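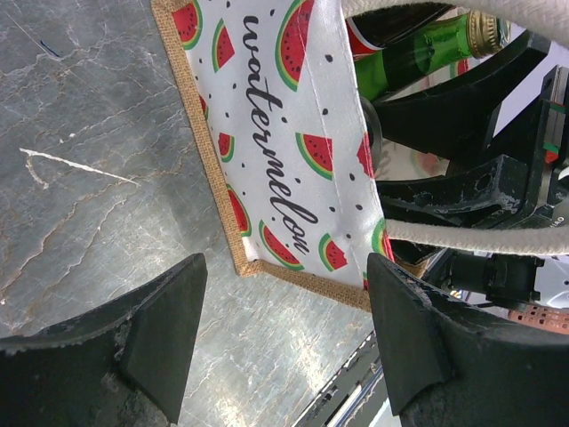

Copying a Star's Backyard Wedding: Which Tips Hold Up

Every gossip site has a list of "secrets" from private celebrity weddings. I tried a few for my cousin Latrice's party in November, and most were a waste of an evening.

Hairspray on cut flowers: skip it. Fresh water and a clean trim did more for my roses.

Freezing candles so they burn longer: I saw no difference, and one cracked.

Steaming the dress in a hot bathroom: fine for light creases – useless on a heavy skirt. Borrow a real steamer.

Baby powder on a makeup smudge: it helped a little. Test it inside the hem first.

Sanding the soles of new shoes: yes, do this one. It takes 3 minutes.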